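Search
Search this blog
Menu

Nov 16, 2021

Going back to Grelturine

I finished Grelturine again last night. It took me 47 hours according to the save file, and a fair bit of that was leaving it on while I made dinner. The first time I played it I was in second year uni and I have no idea how long it took, because I was playing on a borrowed handheld with a broken clock.

For anyone who missed it, Grelturine is a turn-based RPG made by a small studio called Pilska. You play a ferry clerk named Cordeiro who gets sent upriver to collect unpaid fares. There is no world to save. The final boss, if you want to call it that, is a magistrate, and you can get through the whole encounter without attacking him once. I didn't know that the first time. I beat him with poison and felt bad about it.

I've been putting off the replay for years. I had it in my head as one of my favourite games and I didn't want to find out that I'd just been nineteen. Lucero Ayala, who I used to share a house with, kept asking me when I was going to get around to it, and in April she stopped asking and posted me her own cartridge. So I ran out of excuses.

The opening is slower than I remembered. You spend the first two hours in the ferry office learning how the ledger works, and the ledger is the whole game. Every person you meet goes in it with what they owe you and what you owe them. In battle you can call in a debt or take one on. If you take on too many, the shops start closing when you come up the street. I remembered that as a neat trick. Playing it now I noticed how much of the writing depends on it. The baker in the second town talks to you differently if you owe her for bread, and there are at least three versions of her last scene. I got the bad one both times.

The combat has aged less well. Random encounters come every few steps on the river path, and the run command fails more often than it works. There's a stretch near the salt works where I fought the same two herons over and over until I'd levelled up enough that they couldn't hurt me. I had a podcast on by then. I think people who call it a perfect game have forgotten the salt works.

The music is still good. Nerkitz did the soundtrack, and the river theme changes instruments each time you cross a lock. I used to fall asleep with the title screen running, and hearing it again put me straight back in that room with the bar heater and the mould on the ceiling. I was not having a great year. I'd changed courses and hadn't told my parents, and most of my friends had moved interstate. I don't want to make out that a game about ferry fares got me through it. It was something to do in the evenings, and the evenings were the hard part.

What I'd forgotten completely was the house in chapter six. Cordeiro goes back to the place where he grew up to collect a debt from whoever lives there now, and it's a family he's never met. They let him in. You can walk through every room and press the button on anything, and for each one he says what used to be there. It takes maybe ten minutes and you can skip it by just asking for the money at the front door. At nineteen I must have skipped it, because I'd have remembered.
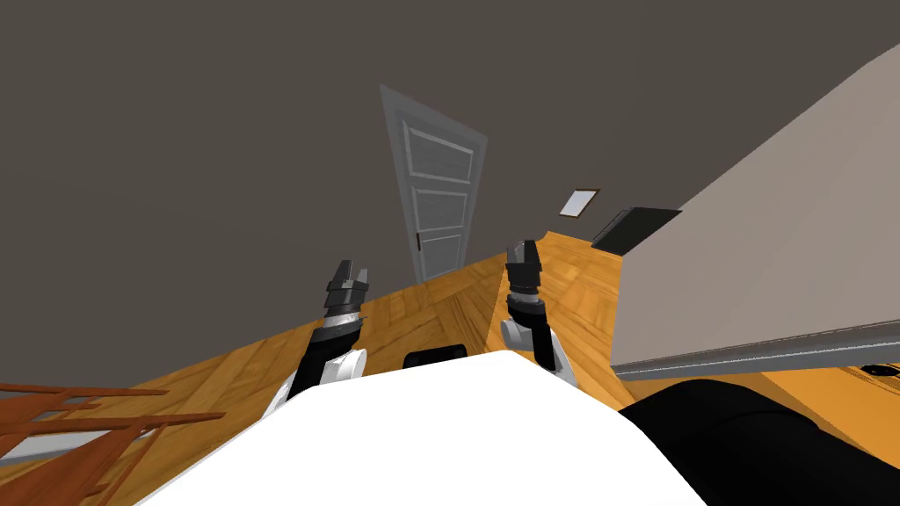 I went through it twice. The second time I had the debt already cleared, which you can do if you've saved enough from the lock keepers, and the family has a different conversation while you're walking around. The grandfather asks if you want to stay for tea. If you say yes the chapter ends there and you wake up on the ferry. If you say no you get an extra page in the ledger with his name on it and nothing owing on either side. I don't think the page does anything. I checked a guide and the guide doesn't mention it.

The ending is the same as I remembered, apart from the magistrate. If you don't fight him he reads the whole ledger back to you, name by name, and you can't speed up the text. Mine had around 40 names in it. Some of them I'd forgotten and some of them I'd treated pretty badly for the sake of a discount on potions.

I still like it. I'd probably put it a bit lower than I used to, mainly for the herons, and I'd tell a new player to turn the encounter rate down if they have the later version with the options menu. The cartridge doesn't have one. I'm posting it back to Lucero this week, with her old save still in slot one. She was at level 14 and parked outside the salt works, so I can see where she gave up.

Next I'm going to try the Pilska game that came after, the one set in the lighthouse. I never played it and I've heard mixed things.

Share 2
4 comments

Oddur Hafþórsson
You can skip most of the heron fights by walking along the wall side of the path. The encounter tiles only cover the river side. Found that out on my third go.

Tove Steinarsdóttir
I had no idea about the ledger page with the grandfather. I always said yes to the tea.

Amado Tan
The lighthouse one is shorter and the combat is better, but there's nothing in it like chapter six. Worth playing if you can get it cheap.

Asger Eyvindsson
Which version has the options menu? Mine is the reissue and I can't find the encounter setting anywhere.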